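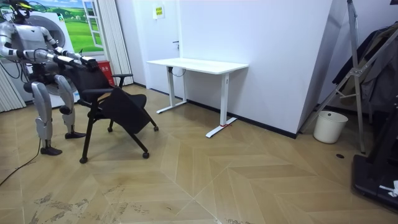 Most of the mail we get at Larnari is from people who want to know whether a chair is worth fixing. Usually it is. Chairs lead hard lives: they get leaned on, tipped back, stood on to change light bulbs, and grabbed by the top edge of the backrest whenever anyone wants them moved. That last habit brings in a good share of our work, so we'll begin with it.

Filed under: Ask the Workshop / Chairs & Seating

Is it really so bad to move a chair by its back?
Once, no. Every evening for eleven years, yes. Pulling on the top rail works the back joints like a loose tooth. Lift from under the seat and your grandchildren may inherit something.

My chair wobbles. Is it the chair or the floor?
Turn it a quarter and sit again. If the wobble goes away, it's the floor, and you owe the chair an apology.

Can I just squirt more glue in?
You can, and we'll charge you extra to scrape it out. New glue doesn't stick well to old glue. The joint has to come apart and be cleaned first.

What about a screw?
Please don't. We once took 6 of them out of a single leg. It was still loose.

How much does a reglue cost?
A plain dining chair is $300 with Hilde Postma, who does the full job, arms included. Rockers start at $900. Rockers know what they did.

Do you do caning?
Ingeborg Lanz does, in May only. She won't discuss the other months.

Will you pick up?
No. Put it in the car upside down, seat on a blanket.

Related
- Wood Glue, Hide Glue and Regret
- How to Measure a Seat for a New Cushion
- Stools: A Warning

Comments

Darius Nedelcu: Did the quarter turn. It was the floor. Now what do I do about the floor?

Annick Lacroix: $300 for one chair? I paid less for the table.

Hòa Thân: Mine has four screws and has held since college. I will not be taking questions.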